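Home Talks Workshops Contact

Speaker notes: Fitting shoes in a small shop
Tramholm retail evening, June

Start with the width question. Ask the room who still measures both feet. Wait for hands.

Most returns at Sesow last spring were for fit, and most of those were width. Customers know their length. They rarely know their width, and they ask for a size up when the shoe pinches across the toes. Then the heel slips and the pair comes back.

Go through the measuring routine. Customer stands, weight on both feet. Measure the longer foot. Write the number down before you go to the stockroom. Socks matter: keep 14 pairs of thin and thick ones by the bench and let people pick.

Slide 2.

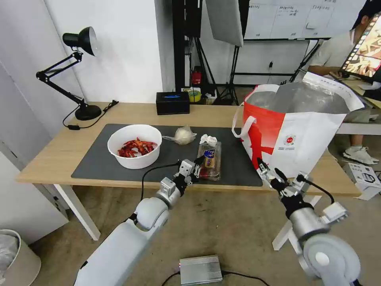

Myung-ja Ma wrote back after the last version of this talk that measuring people standing is fine for lace-ups but she has them walk before she sells a loafer, every time. She had a run of loafers come back from people who measured perfectly. I have added the walk to the routine. Length of the shop and back, on the hard floor if you have one. Carpet hides a loose heel.

Lasts next. Drello boots run narrow at the instep. Wubshet sandals run long, so go down a half size and check the back strap. If you stock either one, put a note on the shelf where new staff can read it. Don't trust the size on the box across brands.

Kids' shoes. Leave growing room at the toe, check it with the child standing, and ask parents to come back in 8 weeks. Do the check free. Danica Kováčik has a card for this and said I could pass copies out. They are by the door.

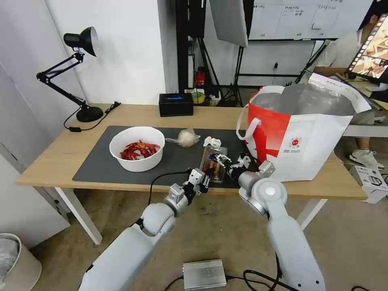
On the return visit, check the old pair first. Look at the wear on the sole and feel inside for toe marks in the lining. If there is still room, say so and send them home. They do come back when they need the next size.

Last part is stretching. Leather gives a little across the ball of the foot, hardly at all in length. Synthetics mostly don't. Tell the customer before they pay.

Questions, then hand around the width gauge.

2 comments 14 shares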